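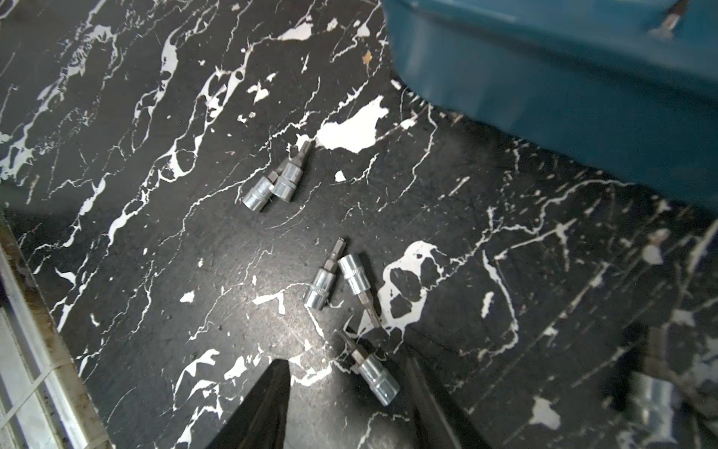

Why does a robot that can pick up one socket have so much trouble with a bunch of them?

Mostly because the parts get in each other's way, and a policy that learned on one part at a time has never had to choose.

That's the short version of my April, anyway. If you've been reading along you know I've been trying to get our sorting policy (we call it Flollari, don't ask) to put bit sockets into a bin, one after another, without a person stepping in. The first version learned from 134 demos, all recorded at the Granard bench, and in every one there was a single socket on the table. It looked great! Then I put down a group and it would hover between two of them and close its fingers on air.

So I tried something pretty simple. I kept the same network and the same training time, and swapped in demos where the parts start out jumbled, some side by side, some pointing opposite ways. I also cropped the wrist view tighter, so the policy cares most about whatever is between the fingers. 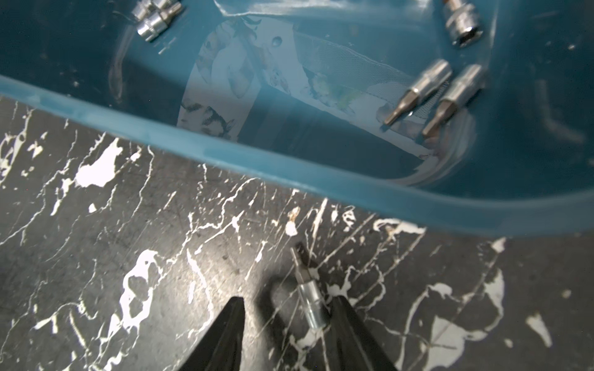 A bit socket between the fingers, with the teal bin just past it.

Results, for those who skip to the numbers: over 10 runs on the old policy, it cleared the table in none. With the jumbled demos it cleared the table in 8 out of 10. I ran both at Primton in the same afternoon, same lights, same starting layouts, so I trust the gap even if I wouldn't bet my car on the exact score.

The two misses were both the same kind of thing - it went for a socket by the bit end, the part rolled, and it kept chasing. Shiny round metal is just mean that way. I have a hunch that slowing down the last bit of the approach would help, but I haven't tried it yet.

Next up I want to run the same weights over at Bloxham, where the table is plain and the light comes from the other side. I'll post the numbers when I have them, good or bad.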